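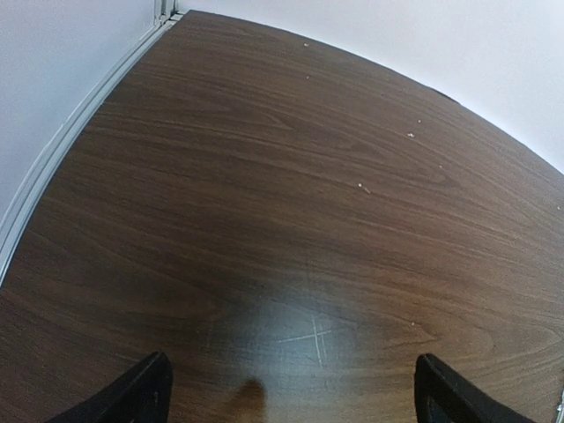

Figura 4.1. Superficie de trabajo de la célula Plomo, con restos claros sobre la mesa y arañazos entre los dedos de la pinza.

Capítulo 4. Limpieza y puesta a cero

El manual de Prindero pide limpiar la mesa cada 300 ciclos y promete hasta 2,000 sin recalibrar. Conviene desconfiar de ambas cifras: no dice con qué mesa se obtuvieron. Una superficie brillante devuelve reflejos a la cámara de muñeca, y una miga puede pasar por pieza - o un arañazo por borde. En este capítulo revisaremos primero la mesa, después los dedos y solo al final los parámetros, orden inverso al que propone el fabricante.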